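Lecture 6: Illuminance on the working plane

Reading before class: chapter 4 of the course reader, sections on the cosine law and on maintenance factor. Bring a calculator. The survey sheet for the Leckie building is in the course folder.

6.1 Quantities and units

Luminous flux (lumens) is the total light output of a source, weighted by the sensitivity of the eye. Luminous intensity (candelas) is flux per unit solid angle in a stated direction. Illuminance (lux) is flux arriving on a surface per square meter. One foot-candle equals 10.76 lux. All work in this course is done in lux, and answers in foot-candles will be converted before marking.

Luminance (candelas per square meter) describes the light leaving a surface toward an observer. Two surfaces under the same illuminance can differ greatly in luminance. For a matte surface:

L = E × ρ / π

where E is illuminance and ρ is reflectance. A white wall with ρ of 0.8 under 300 lux has a luminance of 76 cd/m². A dark gray surface with ρ of 0.15 in the same position has 14 cd/m². The meter used in the survey reads illuminance only and will report the same value at both.

6.2 Point-source calculation

For a source that is small compared with its distance from the surface:

E = I × cos θ / d²

θ is measured from the normal to the surface, not from the surface itself. This is the most common error in the October test. For a source at mounting height h directly above a horizontal plane, d = h / cos θ, and the expression becomes:

E = I × cos³ θ / h²

The five-times rule applies: if d is at least five times the largest dimension of the source, the error from treating it as a point is small enough for design purposes. Linear fixtures over benches often fail this test. Divide the fixture into short sections and add the results.

The point method gives direct light only. It leaves out reflected light, and it leaves out anything standing between the source and the plane. Uprights, overhead rails and cable runs must be entered separately or accepted as an error.
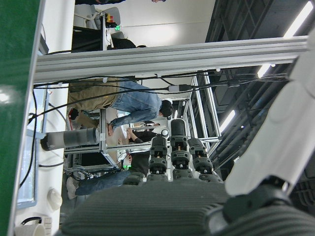
A question left on the course page was whether the obstruction loss could be taken as a flat ten percent and the matter closed, as the Tultudness design guide does. It can for an average over a whole room. It cannot for a single point, where a narrow member may block one fixture completely and leave the others untouched. State which case you are working on.

Obstructions close to the plane give a sharp-edged shadow, and those close to a large source give a soft one. The depth of shadow depends on the share of the total that comes from the blocked source. With light arriving from several directions, no single blocked path removes much of it.

6.3 Lumen method

For the average over a regular room:

E = N × F × UF × MF / A

N is the number of luminaires, F the initial luminous flux of each, UF the utilization factor, MF the maintenance factor and A the floor area.

Worked case. A workroom at Lasevine measures 13 m by 6 m. It has 17 luminaires in a regular layout, each with an initial output of 3,234 lm. UF is 0.60 from the maker's table and MF is 0.80.

Total initial flux = 17 × 3,234 = 54,978 lm
Area = 78 m²
E = 54,978 × 0.60 × 0.80 / 78 = 338 lux

The result is a maintained average. The initial average, with MF set to 1, is 423 lux. Use luminaire flux throughout. If the table gives lamp flux, the light output ratio has to be applied first, unless the UF already includes it. Check the heading of the table.

UF depends on the room index and on the reflectances of the ceiling, walls and floor. The room index is

K = (length × width) / (Hm × (length + width))

with Hm measured from the luminaire to the working plane. Tables assume an empty room with even finishes. Furniture, frames and people at benches lower the effective wall reflectance – by how much is a matter of judgment, and the assumption should be written on the calculation sheet.
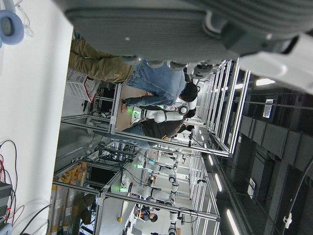 6.4 Survey procedure

1. Switch on the electric lighting and allow it to settle. Discharge lamps need longer than LED fixtures.
2. Exclude daylight, or survey after dark.
3. Zero the meter with the cap on.
4. Mark out the grid at working plane height. Keep the outer points clear of the walls by half a grid space.
5. Hold the cell level. A tilt of ten degrees toward a strong source is enough to spoil a reading.
6. Stand so that your body does not shade the cell.
7. Write down each value before moving. Do not average in your head.

Moving surfaces such as belts are surveyed with the drive isolated, at belt height, on the centerline and at both edges. The working plane is the belt surface unless the task is done above it. Where items are handled upright, a vertical reading facing the operator is needed as well.
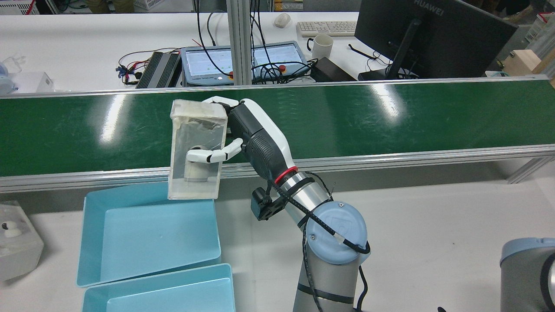

Figure 6.3. Frosted box held upright over the conveyor belt.

Translucent materials need care. Part of the light passes through, part is scattered inside the wall and part is reflected at the outer surface. Scattering lowers the contrast of anything inside, and raising the illuminance from the viewing side tends to lower it further. Light from behind usually gives a better result. Take readings on both sides and report them separately.

6.5 Uniformity and maintenance

Uniformity is the minimum reading divided by the average. It is not the minimum divided by the maximum, which is called diversity in the older Britomell sheets.

A point reading of 751 lux on a new installation, with MF of 0.80, corresponds to a maintained value of 601 lux at that point. Report both and label them. A survey that gives one value with no statement of lamp age or cleaning date cannot be compared with a design figure.
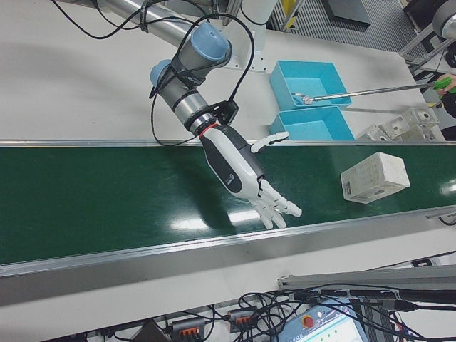 Jalen Nguyen-Tran
Lecturer, Lighting and Building Services
Notes revised August 8, 2024

Problems for the next class

Problem 1. Repeat the Lasevine calculation with UF reduced to 0.52. Give initial and maintained averages.

Problem 2. A small source has an intensity of 900 cd in all downward directions and is mounted 2 m above a bench. Find the horizontal illuminance directly below it and at a point 1.5 m to one side.

Problem 3. Using the Leckie survey sheet, calculate the average and the uniformity. Two entries are missing from the last row. Leave them out and say so.

Submit on one sheet, working shown, units on every line.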